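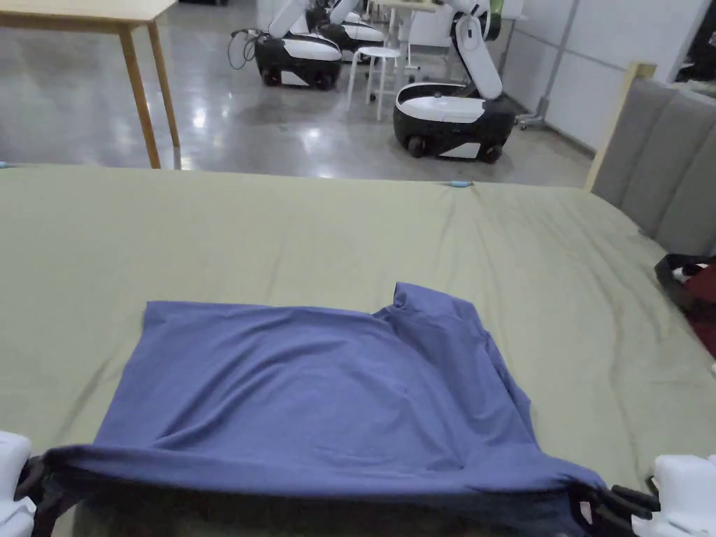
Prurkik: our club's shirt-folding set

Hi, and welcome! Prurkik is the laundry project of the Uvix student robotics club, and this README goes with the data folder. I'm Mehwish Kiani, I wrote most of the loader, and if something in it is broken it's probably me you want to yell at (kindly, please).

We picked bed folding because our first tries were all on a table, and tables are too easy. A bed is soft, the sheet moves when the shirt moves, and you can't just slide a finger under the hem and hope. The T-shirts are ordinary club shirts, mostly blues, and the sheet is a washed-out green, so the color contrast is decent but not amazing.

What you get

300 episodes in total. 225 are for training and the rest are held out, so please don't peek at those if you want to be on the club scoreboard! Each episode is one shirt on the bed. Some start flat, some start in a heap, and a few start half folded, which my teammates hate and I love.

There are two kinds of recordings in here:

- robot: two grippers, view from the head
- handheld: one of us holding the gripper tool, view from the tool itself

The handheld clips sit in their own folder. They see a lot more of the room than the head view does, lights and ceiling and people at tables included, so crop them if your model gets distracted. Ours did, for weeks. 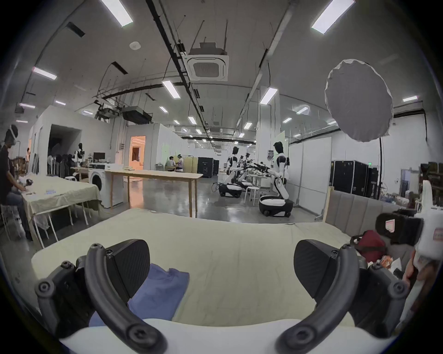
Handheld gripper open over a folded blue cloth on the bed.

Getting started

Unzip everything into one folder called bidau (the loader looks for that name, sorry, it was our first team name and it stuck). Then run the check script. It should end by telling you it found 300 episodes. If it says anything less, your download got cut short and you'll need to grab the last zip again.

Start with episode 12. It's a plain hem grab with both grippers and it loads fast. Leave 509 alone until you've read the notes file. The numbering has gaps from takes we threw out, so yes, there is a 509 in a set of 300.

Things I'd still like to fix

Gripper width is logged in different units in the two folders. The loader converts it, but if you read the raw files you're on your own. Also, labels for "fold done" were typed in by hand, and we don't all agree on what done means. I count a sleeve sticking out as not done. The Usmani team counts it as fine, and they are wrong.

Our baseline trains for 2,000 steps on the club machine overnight. If you beat it, send me your config and I'll add your name to the scoreboard file.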